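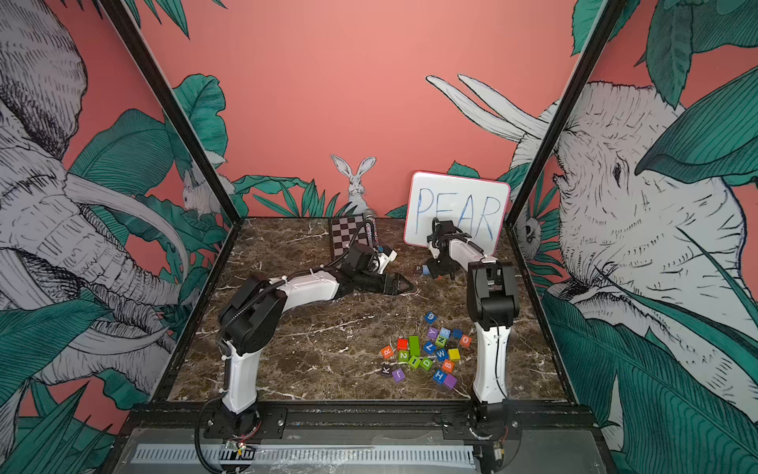 Where the Hestdale club program stands, end of April

Hi Rattana,

You asked for something shorter than last quarter's monster, so I'll try! Most of the news is good, and the one thing that isn't good is the roof, which you already know about.

Attendance first. We had 435 sign-ins between January and the end of April, up from 396 over the same months last year. The chess evenings did most of that. Pongsak Somboon moved them an hour earlier so the middle school kids could stay for a full game, and the parents started staying too (a couple of them are now better than me, which I'm being very grown-up about). The Boonchu branch still lags. I think it's the bus, because the last one leaves at 8:10 and people start packing up at half past seven with pieces still on the board.

Money. We've spent $509 of the supplies line, mostly on clocks and score pads, plus a replacement for the big demo board that Amnuay and I carried down the stairs badly. There's enough left to cover the summer if we hold off on the printed handbook. I'd like to hold off on it anyway. The draft is still full of last year's rules, and I keep finding the old phone number in it.

The roof is leaking over the back room again. Chalerm Jitpraphai got a second quote and it came in higher than the first, so we're going with the first, and they can start in June. Until then we're keeping the books and the spare sets in the hall closet. That closet was never big! If you have any pull with the landlord on splitting the bill, now would be a great time to use it.

The match against Zotden went ahead, 20 players a side, and we lost by a point and a half. Lovely afternoon though, and they want a rematch in the fall. I said yes before checking the calendar, so if it clashes with the school fair that one's on me.

Still to do before my next report:

Sign the room agreement for Boonchu
Fix the handbook draft
Find someone to run beginners' night while Pongsak is away
Send you the receipts (they're in an envelope, I promise)

Call me any time after four if you want to go over the numbers.

Rattana Wattanapong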